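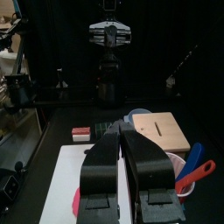
Milagros Zabala holds that the Forow comparison should never have been called a gripper test at all, as the controller was changed halfway through and the fingers got the blame for it. Her view is the minority one but it keeps coming up, and any account of the Forow work has to start by saying that the results are disputed.

**The Forow comparison** is a bench trial of two-finger grippers on small arms, using ordinary household and toy objects on a dark table. Set up to settle which finger shape to keep. Started in May, ran on well past the date planned. Two finger types and two controllers in the end, though only one controller was in the first plan.

## Equipment

**Olar fingers.** Black, tapered, close to a narrow tip. Good at thin things and things lying flat. Poor at anything round and heavy — the load turns in the grip.

**Preda fingers.** Same mount, blunter, more contact low down. Slower to close. Better with round items, worse in tight spots, where the fingers knock whatever stands next to the target.

**Controllers.** The Delley controller replaced an older one after the first block of runs. It reads finger force more often and stops sooner on contact. Wrist camera used throughout. No change of lens or mounting between blocks, according to the log.

## Method

Each run is one object, one pick, one place. The operator picks the object from a list, the arm goes to it, closes, lifts, puts it down somewhere else on the table. A pick counts if the object leaves the surface and stays in the fingers until the release is called. Drops after that are logged seperately. No second try within a run.

In all 1,418 runs were logged. Of these 781 were with the Olar fingers, the rest with the Preda. The split was meant to be even. It isn't, and the write-up gives no correction for it. 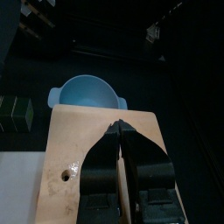

Reach and approach angle make up most of the argument over the middle block. A finger that works fine in open space may be no use near an edge, and the log has only one code for both cases. The light blue bowl is the usual teaching case: with the wooden board overlapping the lower half of it, the handle on the right is partly tucked behind the board's edge while the left one stands clearer. Going for the left handle is the easier plan. Picking the right one means coming in over the board and dropping the tips past its far edge, with little margin for a wide finger. Crescencio Urquijo wanted separate codes for these approaches. Adopted for the last block only.

Tip position is also checked between blocks. The arm is brought over a small fixed mark and the wrist view compared with a saved one. Quick, crude, picks up a bent finger or a mount that has slipped. Doesn't pick up a slow drift in the force reading, and that was the fault found later on the older controller.

## Results

Olar ahead on flat and thin objects. Preda ahead on round ones. On boxy items nearly 3 in four picks held with either finger, so no real difference there. With the Delley controller both types improved, the Preda more so.

Closing speed mattered less than expected. Slower closing helped with light objects that skid off when touched on one side first, and did nothing much for the others. Camera view mattered more.

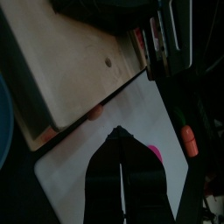 With narrow fingers the operator can see past the tips to the target for most of the approach. With the blunter type the last bit is done nearly blind, and small items get pushed along the table before the fingers shut. Several picks logged as grip failures were probably this. Urquijo went back through the recordings and recoded some of them, but the recoded set was not used in the main table.

## Criticism

Zabala's objection is set out above. Her main point, that finger type and controller can't be pulled apart in the later blocks, has not been answered. A second complaint is the object list — too many light toys, hardly anything slippery, nothing soft. A third is that three operators shared the work and thier initials are missing from the first block.

The Olar fingers were kept as the standard fit. Preda fingers remain in use for round items, swapped by hand, two screws each side.

## See also

- Delley controller, force settings
- Finger mounts, swapping
- Wrist camera, tip check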